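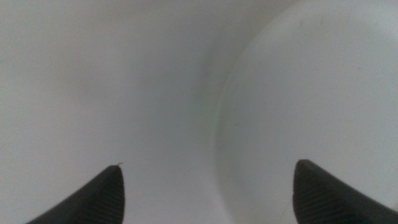

Bench, 7/7/22. Rounded white piece on the right, flat matte white to the left of it. Soft light.

Spent most of the morning on whites. Siham wants one white for the whole Catard display and we have been using two without keeping track of which went where. Pulled the old cards and labeled them on the back, Pelano and Karnow. Side by side on the gray board the Karnow is a little warmer. On the wall by the door I can't tell them apart.

Large rounded shapes are harder to judge than flat ones. The side away from the window goes gray whatever you put on it, and I marked one down as Pelano and had to cross it out. From now on hold the card flat against the piece and read it there, lamps off, blinds half down.

Sanding: went over three test blocks with 400 and wiped them down. Two are fine. The third still has a ridge near the base that shows when you look along it. Lungile Moodley says to leave it until the next coat and then take it back. Will try that on the one block only.

Charmaine asked about the invoice. It came to 1,813 with the delivery, copy is in the blue folder. We have 6 cans left on the lower shelf, one of them opened, lid taped.

To do
- ask Siham which card she is going with
- new tack cloths
- second coat on the ridge block
- move the Devadiga samples off the window sill, they are getting dusty

Sipho has the bench tomorrow morning, I'm back on it after lunch.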